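Giltville Neighbors Board
Home > Making, Mending and Sorting > Table setups

Thread: Paper and blue tape grid on a long worktable, worth it or a pain?

parvaneh_h
Joined in April, 5 posts

Hello everyone, and thank you for letting me in! I've been reading the sorting threads in the evenings with my tea and finally have something of my own to ask. I help look after the long table in the shared workroom at Bilgin, and we have been papering it in brown kraft and marking it off into boxes with blue tape, so that every small thing that gets put down has a spot. Cups, tubes, bits of sports gear, whatever is out that day. I love how it looks when it's fresh, and I love being able to say "second box on the left" to someone across the room and have them know what I mean.

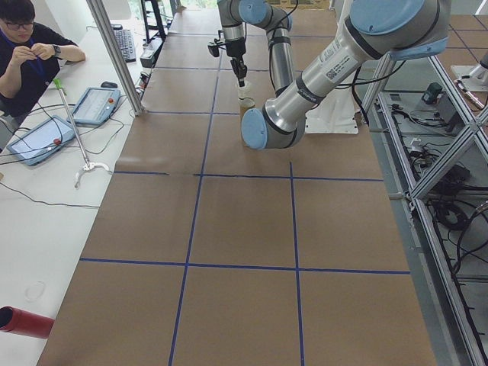 My trouble is the tape. I run two long strips down the length first and then lay the short ones across, and by the time I get to the far end I'm never square with where I began. I also keep leaving little gaps where one piece stops and the next one should have started. Do you measure the whole thing out beforehand? Do you use one long piece or several? And does anybody have a feeling about paper versus just taping the bare table? I'd be glad of any and all opinions, I have plenty of tea.

Parvaneh Heydari

-----

driltatano
Joined in April, 117 posts

Welcome, Parvaneh! Bare table, every time. I know I'm going to get grief for that, but paper wrinkles, it creeps when you lean on it, and sooner or later a sleeve catches an edge and you're starting over. Put the tape straight on the tabletop, press it down with the back of a spoon, and you can wipe the boxes clean with a damp cloth. My mother did her sewing table that way and I have never found a reason to change.

-----

erdal_c
Joined in April, 2105 posts

I'll have to disagree with my friend above, as I usually do (hello, neighbor!). Tape left on a tabletop for a whole season leaves gum behind, and I've spent more than one Saturday-type afternoon with a rag and cooking oil getting it off. With paper you roll up the lot, tape and all, and lay a new sheet. I bought a roll of kraft from Ririrgate, 300 feet of it, and I expect to leave what remains to my grandchildren.

As for getting it straight, this is how I go about it:

1. Fix the paper at one end, walk the roll down the table, smooth it with your forearm and fix the other end. Have your coffee before this step and well away from it.

2. Make pencil ticks along both long edges with a scrap of card cut to the width of one box. A tape measure is fine too, but the card is quicker and doesn't ask you to do sums.

3. Lay the long strips in one go, with somebody holding the far end if you can find somebody.

4. Put the cross strips on tick to tick. Several short pieces are easier to handle than one long one, and a small gap here and there does no harm at all. You're marking boxes, you aren't sealing a boat.

Then put something tall in one of the far boxes and go stand at your end. If you can tell which box it's in without walking over, your boxes are big enough.

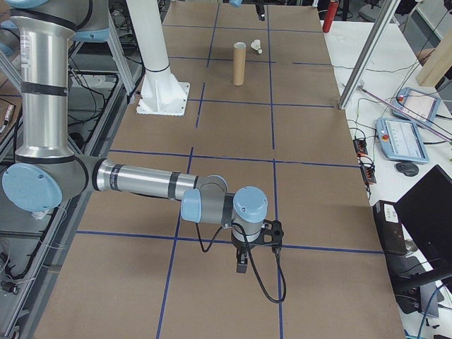

Tube standing up, shuttlecock on its side next to it.

Erdal Canpolat

-----

driltatano

"You aren't sealing a boat." Fine, I laughed. But Erdal, you leave out that kraft paper drinks up anything you spill on it. One knocked cup and that box is done for.

-----

parvaneh_h

Oh, this is wonderful, thank you both. I'm going to try the scrap of card, I can't believe I've been squinting at a ruler all this time. Driltatano, you're right about spills, and I do worry about the cups. Maybe a little tray under anything with liquid in it?

One more thing, and then I'll let you be. Long things never seem to fit the boxes. A cardboard tube will stand up nicely until somebody bumps the table, and if I lay it down it wants to go cornerwise. Do you make a special box for those, or do you let them lie how they like?

-----

erdal_c

Let them lie how they like! A tube on a slant inside its own box is still in its box. If you have a small thing that fits in the mouth of it, tuck it in there and you've got one item to look after where you had two.

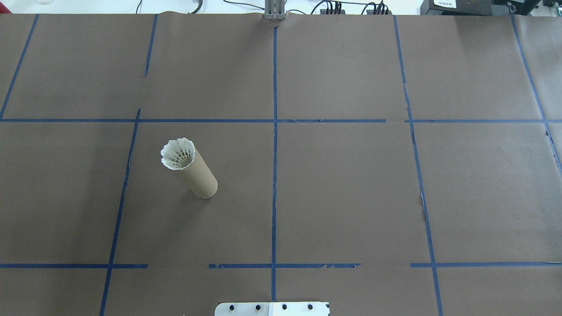
Re: Long things and odd shapes

driltatano

And here I have to split from Erdal again, with affection. Things tucked into other things get forgotten. I'd give the shuttlecock its own box, and if you're short of boxes, run a strip of tape down the middle of a big one. Takes a minute. The tube I'd lay down too, I'm with him on that part.

-----

parvaneh_h

I may do it both ways and see which one people keep up with. We're changing the paper soon anyway, the torn tape ends are starting to bother me. Erdal, is the Ririrgate roll the wide kind or the narrow kind? Our table is a good bit wider than my dining table at home and I would hate to have a seam down the middle.

-----

erdal_c

The wide kind. Bring your table's measurement by and I'll hold it up against the roll for you, mornings are best.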